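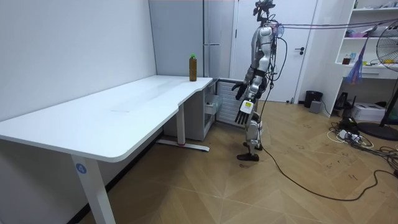
Picture book care and storage, the quick version

Posted Monday, February 17, 2020

Typing this between loads of dishes so forgive the mess. Lots of you asked how I keep the kids' picture books from falling apart. We have almost 100 of them in a small house and they get read hard. Chewed too, at one point.

Sticky covers
Barely damp microfiber cloth, wipe, dry right away with a second cloth. Glossy covers only. Matte ones get a dry sponge, the kind sold for soot cleanup. No kitchen spray. I used kitchen spray once on a library book and it took the color right off the corner. Paid for that one.

Sticker residue
Hair dryer on low, 25 seconds or so, then peel slow from one corner. Leftover goo — dab of cooking oil on a cotton ball, glossy covers only, wipe off, then a tiny bit of dish soap on a damp cloth. Do not do this on the dust jacket if it's uncoated paper. It'll leave a grease spot forever.

Crayon on the pages
White vinyl eraser, light strokes, always the same direction. Gets maybe half of it. If it's crayon on a board book you can rub with a dry paper towel first and get most of the wax up. Pen is pen. Leave it.

Torn pages
Not regular clear tape!! It goes yellow and the edges collect lint. Get document repair tape, the thin matte stuff. Line the tear up on a flat surface, tape the back side of the page if one side has less picture on it, press down with the back of a spoon. For little rips at the edge, wheat paste and a strip of tissue works and costs nothing. Wax paper both sides, heavy book on top, overnight.

Loose pages
White PVA glue, the acid-free kind. Thin line down the inside edge with a toothpick. Slide the page in, tap the book square on the table, wax paper on each side of the page, close it up, weight on top. Leave it alone till morning. I know you want to check. Don't.

If the whole block has come away from the cover, same glue but put it on with a knitting needle down the hollow of the spine. Roll the needle, don't poke.

Wet books
Not soaked, just damp: paper towels every few pages, stand it up fanned open in front of a fan. Change the towels when they feel wet. Soaked: freezer bag, into the freezer, deal with it when you have time. Seriously, it stops the mold. We had one in there from November till after the holidays, behind the peas. Glossy pages can stick together for good if they dry closed so get those in the freezer fast.

Musty smell from thrift store finds
Big lidded tote, open box of baking soda in the bottom, books standing up with the pages fanned. Four days, sometimes a week. Kitty litter (clean, obviously) works the same. If you see fuzzy spots keep that book away from the others, and if it's a cheap one just toss it.

Dust jackets
Take them off while the kids are little. Keep them flat in a big folder in the closet. Or cover them with the clear library sleeves, you can buy a roll and cut to size. The roll I got is the Lastareo one, fine, nothing special, a bit fiddly to fold at the corners. Crease with a bone folder or a butter knife handle.

Shelves
Face-out is nice for the ones they're into right now. Rain gutter shelves, spice racks, whatever you've got. Screw them into a stud. Everything else spine out in a low bin, not packed tight — if you have to yank a book out by the top of the spine thats how spines go. Big floppy ones lie flat, biggest on the bottom.

Keep all of it off outside walls and out of direct sun. Red covers fade first, no idea why. Ours by the front window went pink in one summer.

Rotating
Put half away. Closet, top shelf, box with a lid. Swap when they get bored. Less wear and they act like the old ones are brand new. I write the month on the lid with chalk marker so I rember which box is next.

Library books
Own basket, by the door, never mixed in with ours. Due date slip clipped to the handle. And don't fix a torn library book yourself, even if you're good at it. Just tell the desk when you return it, they have their own tape.

Chewed board book corners
Nail file to smooth the rough bits, then a little PVA rubbed in with a finger. Let it dry all the way before it goes back to the chewer.

Next up is puzzles with missing pieces, whenever I get to it.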